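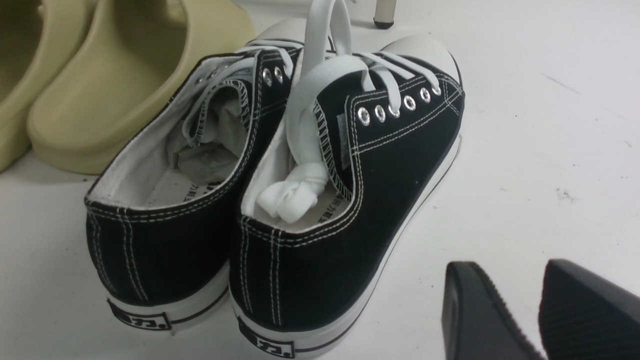

Canvas shoes last longer if they are cleaned little and often, and most of them should never go in the washing machine. The heat and the spin weaken the glue between the upper and the sole, and the canvas can shrink as it dries. A bowl of lukewarm water, a soft nailbrush and a bit of washing-up liquid will do nearly every job. On black canvas with white stitching, go easy with the brush along the seams, as hard scrubbing makes the thread fluffy and grey. Never use bleach near black cloth. It leaves brown marks that can't be got out.

Before you start
Take the laces out and knock the shoes together outside to get rid of grit. Let mud dry fully and brush it off. Wipe metal eyelets with a dry cloth when you finish, or they may leave rust spots.

Rubber soles
Mix 2 teaspoons of bicarbonate of soda with enough water to make a paste. Rub it on with an old toothbrush, leave for about 4 minutes and wipe off with a damp cloth. Scuffs that stay put will often come away with a white pencil rubber. Melamine sponges work too, but they wear down printed lines, so keep them to the plain parts.

Laces
Soak white laces overnight in warm water with a spoonful of washing powder. Black laces only need a rinse in cold water.

Drying
Stuff the shoes with plain kitchen roll and change it after 2 hours. Newspaper soaks up well but the ink can come off on a pale lining. Keep them off radiators and out of strong sun, especially in June and later, when black canvas on a windowsill fades quickly.

Smells
Shake in a little bicarbonate of soda at night and tip it out in the morning. Insoles that lift out can be washed by hand and dried flat.

Last updated 8 April 2022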